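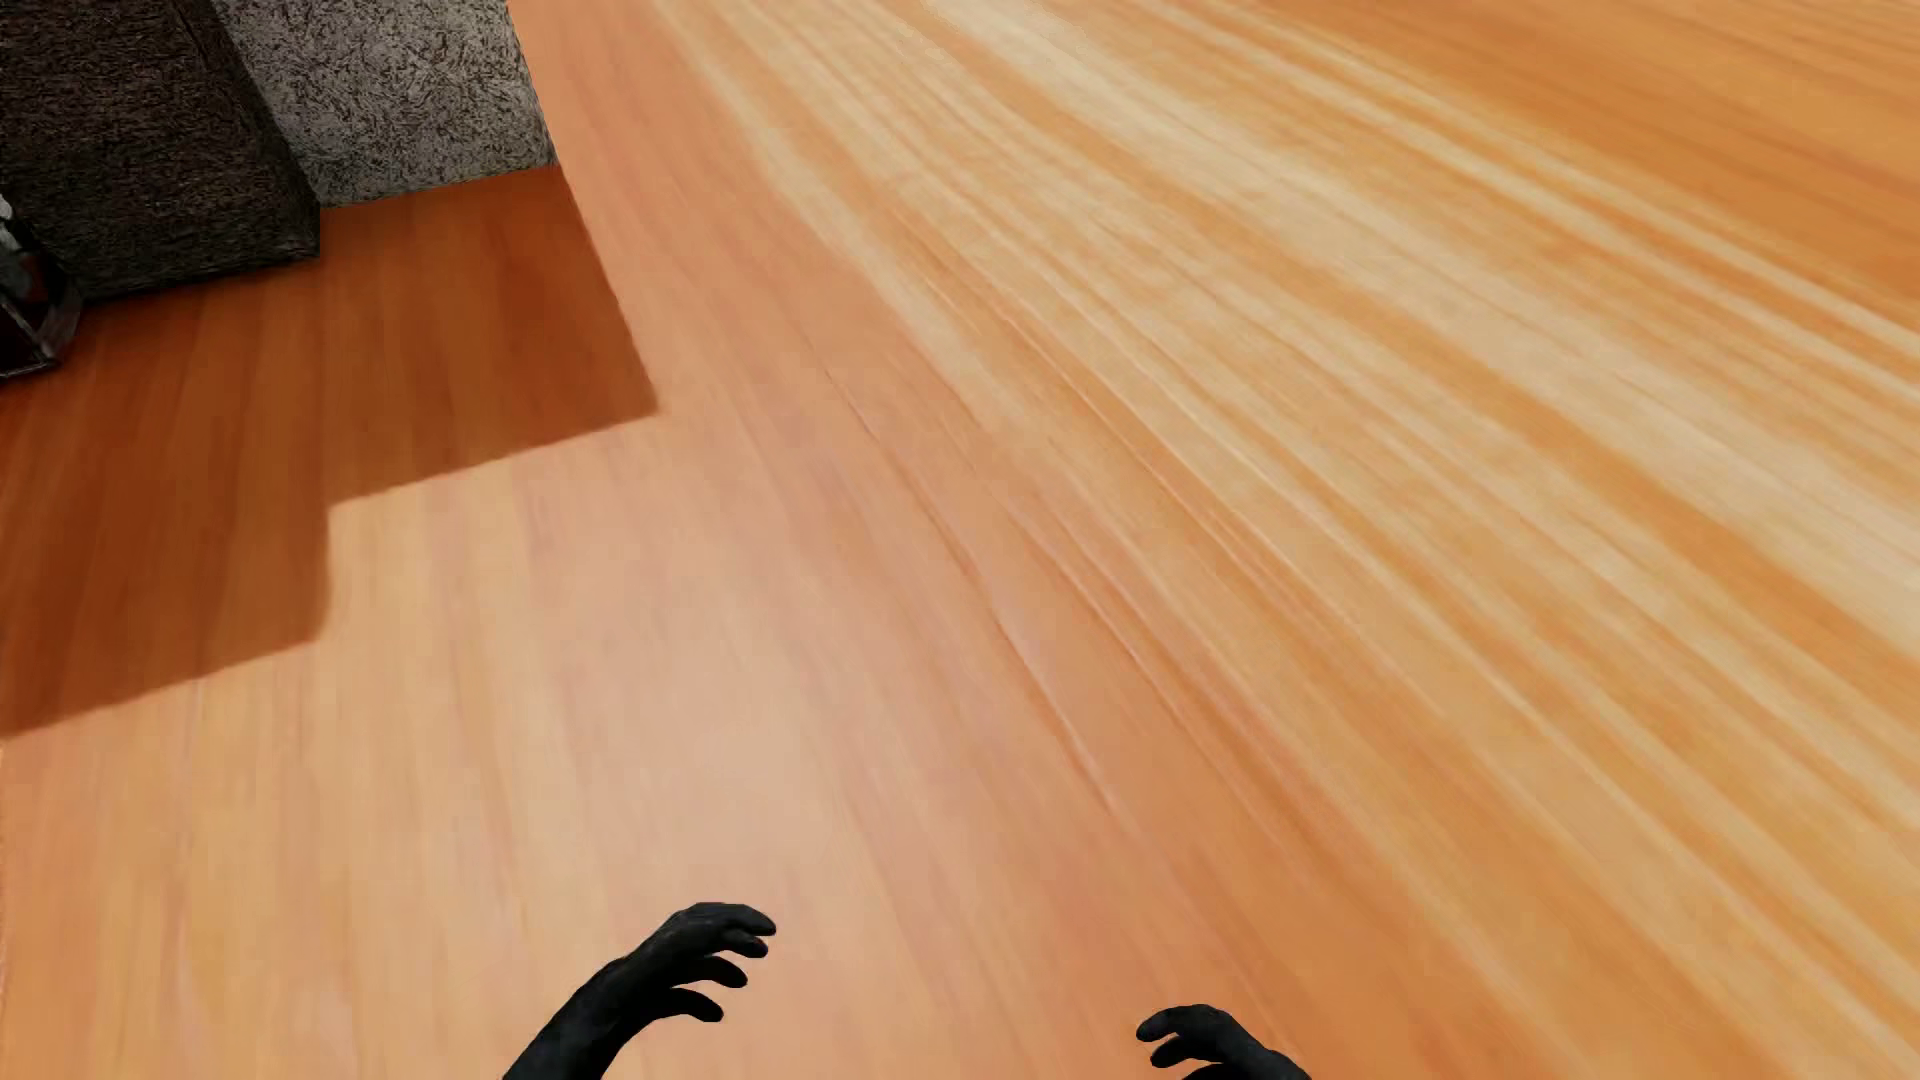 Urnmont is our simulated test space for two-handed robot work. We use it to find out whether a control policy trained on one set of surfaces still behaves when the floor, the walls and the light are changed. The page was last updated on August 30, 2022.

Wood-grain floor with hard shadow, from the robot's side. Both black hands are curled inward with clear floor between them. The shadow edge is the part we care about – an earlier depth model, Destano, tended to read edges like it as steps.

Each run starts from a fresh layout. The floor texture, the wall texture and the direction of the light are drawn at random, and the hands begin from the same rest pose. We recorded 356 runs for the set, of which 200 were used for training.

The current model, Molier, was trained from March onwards with the light direction changed on every run. On the held-back layouts it mistook a shadow for an obstacle in 3 runs. Destano did so in almost 40.

Stretched grain is still a weak point. Where the lines fan out across the floor, Molier's distance estimates drift a little, and the hands slow down when they don't need to. We have left this as it is for now.

The textures were put together with Liao, our in-house surface tool. Layout files and run logs are kept with the Urnmont code and are available on request.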